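3.2 Layout of the workroom

The second site was a ground-floor room in Vurkunthorpe, where fittings for small bathrooms are assembled and checked before delivery. We visited it in July and again in the winter; the last visit was on 30 Dec 2020. Following Casado and Figueroa, we asked how people share a floor when the objects are heavy, low and difficult to move. The toilets are not put on benches. They stay on the concrete, and the work is done by bending over them.

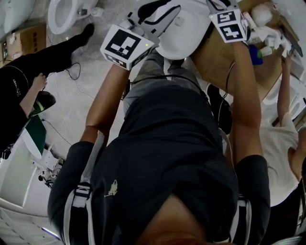 Figure 4. Work over a toilet bowl on the concrete floor, with other white toilets standing nearby and cardboard close at hand.

Loose parts also find their place on the floor. A lid or tank part may lie beside a small fixture, and cardboard boxes stand between one position and the next. In the interviews, two workers said that they prefer this — a part on the floor is easier to reach than a part on a shelf. Bustamante, who coded the field notes with Kang, marked bending as the most frequent posture in this room, and walking as the least frequent. The Dudine site, with its raised benches, showed the opposite order.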